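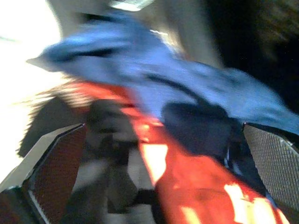

Figure 1. Blue cloth over red-orange cloth.

Does Cold Water Really Save Your Colors? A Report on Home Laundry Advice

Introduction

Almost every guide to washing clothes says the same few things. Sort by color. Use cold water. Turn dark items inside out. Add vinegar to "lock in" the dye. We wanted to know how much of this has anything behind it and how much is just passed along from one website to the next. Our group started out doubtful, and we should say so up front because it probably shaped which claims we picked.

We looked at three claims: that cold water stops bleeding, that vinegar sets dye, and that color catcher sheets are worth the money. We left out stain removal, which is a project of its own.

What the advice says

We read the care pages of two clothing sellers, Brekora and Amadi, and the help page of a detergent maker called Nistik. Brekora tells buyers to wash anything red alone "for the first few washes" and never says how many that is. Amadi says cold water "protects color" and leaves it there. Nistik says its detergent is safe for mixed loads, then says lower down on the same page to always sort your loads. We don't see how a reader is supposed to follow both.

None of the three pages gave a test or a number we could check. The vinegar tip was not on any of them, but it came up again and again on household blogs, usually in the same words, which made us think the blogs were copying each other.

Method

We bought plain cotton squares from Orkemow, a craft supply shop near campus, in red, navy and white. Each test used one colored square and one white square in a glass jar with 300 milliliters of tap water and a small amount of Nistik detergent. We shook the jars by hand, let them stand for 37 minutes, rinsed the white squares and dried them flat on paper towels.

We ran the jars at two temperatures, cold from the tap and 50 degrees Celsius. For the vinegar test we soaked a red square in white vinegar overnight before washing it. For the sheet test we put a strip of color catcher in the jar. Afterward each of us ranked the white squares from cleanest to most stained without seeing the labels.

Results

Red bled more than navy at both temperatures. The cold jars gave paler stains than the warm ones, and on this all of us agreed. But cold did not stop bleeding. The white square from the cold red jar came out light pink, and you would be annoyed to find it on a shirt.

The vinegar square did no better than the plain one. Two of us ranked it slightly worse — we put that down to chance. The color catcher strip turned pink, and the white square next to it was a little cleaner, though our rankings did not match well here. A pink strip proves only that the strip picked up dye. It doesn't tell you how much would have landed on your clothes without it, and we think a lot of people are sold on these sheets by the strip alone.

Problems with our work

A jar is not a washing machine. There is far more water in a real load, and the clothes rub against each other the whole time. We used one brand of cotton that was labeled 100 percent cotton, and we took the label's word for it. We didn't test blends. Shaking by hand was uneven, and whoever did the later jars was getting tired. Ranking by eye is weak too, and next time we would want a scanner or a light meter.

We also washed each square once. The advice about "the first few washes" may well be right, and our test can't say anything about it.

What we would tell people

Cold water helps some. Keep new red cotton away from white. We would skip the vinegar, at least until someone shows it working on store-bought cotton. On the sheets we are split, and the group could not agree on a sentence to put here.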